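Trekusix Mobile Manipulation Group
Gripper Comparison, Bathroom Station: Inspection Checklist with Comments
Site: Belville test apartment
Revision: April

Complete one sheet for each gripper set. Mark each item Pass, Fail or Not Checked. A comment is required for any Fail.

Section A. Before power-on

1. Emergency stop within reach of the operator. Pass
2. Finger mounting screws tight, left and right. Pass
3. Wrist cables clear of joint housings through full travel. Fail
Comment: Left cable rubs at full extension. Tie point to be moved before the Kettani fingers are fitted.
4. Battery charge above 70 percent. Pass
5. Floor dry and free of loose items along the drive path. Pass

Section B. Two-arm check with soft goods

6. Idle arm holds position while the other arm is working. Pass
7. Fingers keep clear of the glass and the shower tray. Pass
8. Grip force limit set to 200 for cloth in the controller. Pass
9. Towel can be gripped without pinching the basket rim. Not Checked
Comment: Camera view at the rim is too tight to judge. Repeat with the wrist camera on.

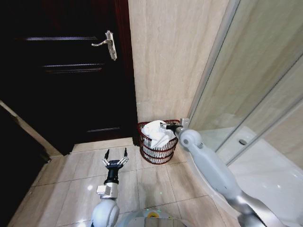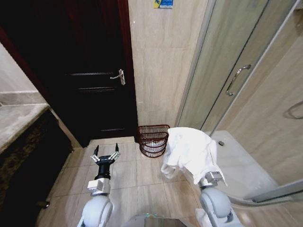 Right gripper and white towel, bathroom station.

Comment received from Kurkelov on items 8 and 9: we would not accept a single force limit for both finger types. The slim fingers hold cloth well at the current setting, but the padded set slipped in our own trials until the limit was raised. Please record the two separately and state which controller version was loaded.

Reply: Accepted. Item 8 will be split into 8a and 8b in the next revision. Controller build 791 was loaded for all entries on this sheet.

Section C. After the run

10. Both arms returned to rest position. Pass
11. Finger pads inspected for lint and wear. Pass
12. Cycle count entered in the log; pads due for replacement at 200. Pass
13. Joint housings wiped down. Not Checked

Open items: 3, 9, 13. The padded set is not to be run until item 3 is closed.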